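Endik Releases Gondar 3, a Contact Planning Update for Arms with Multi-Fingered Hands

Household tasks with doors, drums and soft goods are the focus of the June release

Endik today released Gondar 3, the third major version of its planning and control software for robot arms fitted with multi-fingered hands. The release adds a contact planner that treats each finger separately, a new perception module for clear and reflective surfaces, and a replay tool for engineers who need to find out why a motion failed.

Earlier versions of Gondar planned for the hand as a single body. The arm was moved to a grasp pose, the fingers closed, and anything that touched the environment before that point was handled as a collision. That worked well for boxes and bottles on a table. It worked less well on appliances, where a hand has to pass close to a rim, a handle or an open door to get at what is inside.

Gondar 3 plans the arm and the fingers together. Users can mark surfaces where light contact is allowed, set a force limit for each one, and leave the rest of the model as a hard obstacle. A thumb may be permitted to touch a casing, for example, while the other fingers reach for cloth. The planner checks for new contacts every 63 milliseconds and replans from the current pose when one appears outside the marked areas.

The perception module, called Nyberg, was written for surfaces that depth cameras often read badly. Glass doors are the most common case. Nyberg fits a door model to the visible rim and fills in the glass from the fitted shape, so that the planner does not treat the door as open space. It also keeps track of a door that has been swung to one side and is only partly in view.

Endik tested the release on a library of 239 recorded tasks, 105 of them involving laundry appliances. The library is included with the software — users can run the same tasks against their own arm and hand models before changing any settings on hardware.

The replay tool, Wetero, stores joint positions, planned contacts and camera images on one timeline. An engineer can stop at any point, change a limit and run the planner again from there. Wetero keeps the last 2,000 planning cycles by default, and the number can be raised in the configuration file.

Projects made in Gondar 2 will open in the new version. Collision models carry over unchanged, but grasp files need to be converted with the command-line tool supplied in the package. Endik will continue to provide fixes for Gondar 2 until next June.

Gondar 3 is available now to current license holders through the Endik customer portal. Nyberg and Wetero are included at no added charge. Evaluation licenses can be requested through the same portal, and updated documentation and sample projects are posted there. 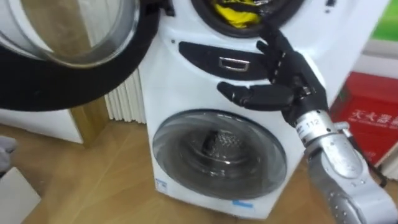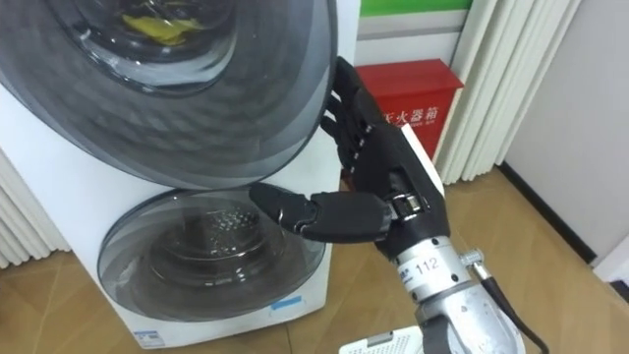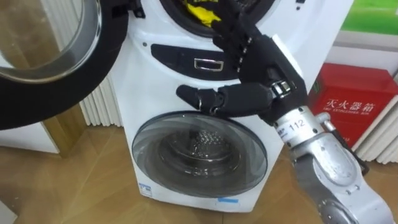

Robotic hand at a two-drum washing machine, with yellow fabric in the upper drum.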